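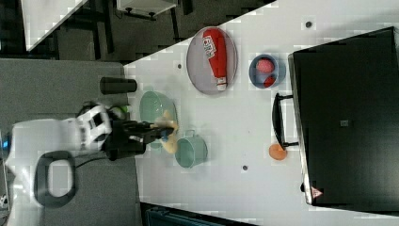 任务层该知道多少

我做机械臂软件有些年头了，写过控制，写过规划，最近两年主要在维护一套叫 Prellum 的任务执行框架。这篇文章想讲一个观点：桌面操作这一类系统，任务层知道的东西太少，而我们习惯性地把这当成好设计。

分层是对的，我不反对分层。感知给出物体和位姿，任务层决定先拿哪个、放到哪里，规划器算轨迹，控制器跟踪轨迹。每一层有自己的接口，各人写各人的代码，测试也好写。问题出在接口上传什么。我们最早的接口里，规划器向任务层只返回一个布尔值：成功或者失败。当时觉得干净，后来为这个布尔值付了很多代价。

举个具体的情况。任务是把一件软的东西放进碗里，碗旁边紧挨着一口小锅。规划器从上方下降时找不到无碰撞的姿态，返回失败。任务层收到失败，能做的只有重试，或者换一个抓取点再重试。它不知道失败的原因是锅离得太近，也就不会想到先把锅挪开，或者从稍高一点的位置松手。规划器内部其实算出了是哪两个物体的碰撞体相交，这条信息走到接口就被扔掉了。

我统计过一批执行日志，2000 次任务里有 119 次最终放弃。逐条看下来，大部分放弃都发生在重试次数用完之后，而每一次重试的失败原因完全一样。同一个碰撞对，同一个关节限位，重复到上限为止。这种日志看多了会有点难受，程序很忙，什么也没有推进。

Todor Tomić 和我为这件事争论过很多次。他的意见是，任务层一旦看到碰撞对和关节限位，就会有人在任务层里写针对某个关节的判断，过半年换一台臂，全部作废。他说得有道理，Rolland 那个项目就是这么烂掉的，任务脚本里到处是写死的关节角。但我认为那是信息的形式没选好。返回“第四关节超限”当然不行，返回“目标在当前底座位置下够不着”就可以。返回两个网格的编号不行，返回“被某物体挡住”，并且附上物体的标识，任务层就能用。

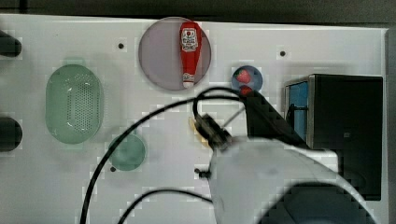

所以我们后来改了接口，失败时必须带一个原因，原因只有少数几类：够不着、被挡住、抓不稳、看不清、超时。每一类允许带一两个物体标识，不允许带任何和机型有关的量。改动本身不大，麻烦的是规划器里很多地方原本就是直接返回空，要一处一处去补。Ashraful Siriwardena 做了其中最枯燥的部分，把采样规划器每次拒绝样本的理由累计起来，取占多数的那个作为整体原因。这个办法粗糙，有时会报错对象，比如把碗说成障碍物，真正碍事的是碗后面的盘子。即便如此，也比没有强得多。

“看不清”这一类值得单独说几句。装在腕部的相机有一个老问题，夹爪一靠近目标，视野里就有一大块是夹爪自己。物体被遮住以后，感知模块怎么处理，各家不一样。有的直接把物体从列表里删掉，有的保留上一次的位姿，并且不作任何标记。后一种更危险。任务层以为手里的位姿是新的，规划器也照着算，最后夹在了旧位置上。我现在的要求是每个位姿必须带时间和遮挡状态，任务层要是打算用一个旧位姿，就得在代码里明确写出来。刚开始大家嫌烦，要多敲不少字，过了一段时间就没人提了。

线缆是另一个例子。大多数规划场景里根本没有线缆，碰撞模型只管连杆和桌面上的刚体。相机的线会扫过桌面，会碰到轻的东西。把线缆完整建模成本很高，我也不主张这么做。但任务层可以知道一件简单的事：某个物体在它没有操作过的时候移动了。只要感知每次更新时和上一次对比，就能报告这个事件，任务层再决定要不要重新规划。我们以前的系统里，物体自己挪了位置，没有任何一层会出声。

有人会说，现在端到端的方法越来越多，从图像直接到动作，讨论层与层之间传什么已经没有意义。我不这么看。策略可以是学出来的，外面总还有一层东西决定做哪个任务、什么时候算完成、什么时候该停。只要有这一层，就有接口，就要面对同样的问题。一个学出来的策略如果只能告诉外层“还在执行”，外层的处境和我们当年拿着布尔值的时候没有区别，而且更难查。

工具方面，我的建议也很简单。先把日志里的失败原因写成人能读的句子，再去做可视化。我们在 Bumton 仿真环境里花了不少时间做三维回放，很好看，查问题时用得最多的却是一个文本文件，每行一个时间、一个动作、一个结果、一个原因。1054 行的日志，用搜索命令几秒就能找到第一次出现“被挡住”的地方，然后再去回放里看那一段。

还有一些我没有想清楚的地方。原因的类别该不该继续增加，Todor 主张冻结，我倾向于每次增加都要求拿出日志作证据。抓软的东西时，“抓不稳”由谁来判断也没有定论，夹爪开度能说明一部分，形状不规则的东西就说明不了多少。目前我们让控制器报开度，让感知报抬起后的物体位置，任务层自己去比较，两边说法不一致时按失败处理。这样会多出一些误报，我可以接受，下一版准备先从这里改起。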